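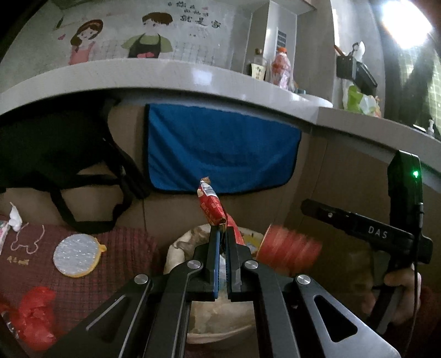 Norninent Community Help > Household > Trash and Recycling

drawer_slides

How do I get the right size liner for a small round waste bin, and do snack wrappers go in that bin or in the recycling?

The bin is 12 inches across at the top and 14 inches tall, straight sides, no lid. It sits in a shared workroom and takes mostly snack wrappers and paper towels. The bags I have now are marked 30 gallon and were left over from the garage. They bunch up inside and take up a good part of the space. I would like to order by the case and get the size right the first time.

Viewed 2,894 times

quarter_turn
Marked as accepted

Put the snack wrappers in the trash bin, and size the bag from the rim of the bin, ignoring the gallon number on the box.

Width first. Bags are sold by flat width, measured side to side with the bag lying empty on a table. A bag opened into a circle has a circumference of twice its flat width. Your bin is 12 inches across, so the circumference at the rim is 12 x 3.14, or 37.7 inches. Half of that is 18.9 inches. A bag narrower than 18.9 inches will not go over the rim without stretching. Add an inch or so for clearance and you want a flat width of 20 to 22 inches.

Length next. Add the height of the bin, half the diameter, and the fold you want over the rim. That is 14 + 6 + 4, so 24 inches. The half diameter covers the bottom, where the two sides of a flat-sealed bag have to meet in the middle.

The volume of the bin works out to 6.9 gallons filled level to the top. Bags in the 7 to 10 gallon range are the place to start looking, but read the dimensions on the case. Two boxes with the same gallon rating can differ by several inches in either direction.

A 30 gallon bag is commonly 30 inches wide by 36 inches long. That is 60 inches of circumference on a 37.7 inch rim. The extra plastic has to go somewhere, and it goes into the bin as folds. Wrappers catch in the folds and the bin looks full early.

On the wrappers: chip, cookie and candy wrappers are usually a plastic film, often bonded to a very thin metal layer. Most curbside programs do not accept film of any kind. Check your local list, but assume trash until you find the word "wrapper" or "film" on it.

shimstock

Agree with the numbers above. A few points on fitting.

1. Fold the top of the bag outward before you put it in, the full 4 inches. Set the folded edge on the rim and then push the bottom down. Doing it in the other order traps air under the bag and it rides up.

2. If the bag still balloons, drill one hole, 1/4 inch, low on the side wall of the bin. Plastic bins only. Deburr the inside edge or it will cut the bag. The hole lets air in when you pull out a full bag and lets it out when you push in a new one.

3. With a 22 inch bag you have 44 inches of plastic on a 37.7 inch rim, which leaves 6.3 inches of slack. Gather the slack at one point, twist it once and tuck it under the fold. A large rubber band around the outside of the rim also works and holds better in a bin that gets emptied by tipping.

Thickness: for wrappers and paper towels a thin high-density bag is adequate. These are the crinkly, cloudy ones. They hold weight reasonably well but split once something sharp starts a hole. If anyone drops in cut wire, skewers or broken plastic, buy low-density bags, which are softer and stretch before they tear.

I use Lasalar 20 x 24 in a bin close to yours. The case is flat packed, which I prefer. The rolls take longer to separate and the perforation sometimes tears into the bag.

pantry_b

i just use grocery bags and tie the handles. doesnt cover the whole rim but its free. for the wrappers we throw them all out, the city here sent everyone a card about it

drawer_slides

Thank you. I measured again and the rim is 12 inches to the outside edge, 11 3/4 inside. I used the outside figure for the width calculation, which I assume is correct given that the bag goes over it.

Ordered a case of the Zanetti 20 x 24 in high density. The Skelonitz ones were cheaper but came only in 17 inch width, too narrow by the formula.

quarter_turn

Outside edge is correct. With a 20 inch bag you will have 2.3 inches of slack. Keep the twist-and-tuck small or the bag will pull tight on the opposite side.

One addition on wrappers. Crumpled film springs open again and fills a small bin with air. Flatten the wrapper, fold it lengthwise into a strip and tie it in a single knot. The volume drops a good deal and the bag lasts longer between changes.

This thread was closed to new replies on Feb 11, 2024.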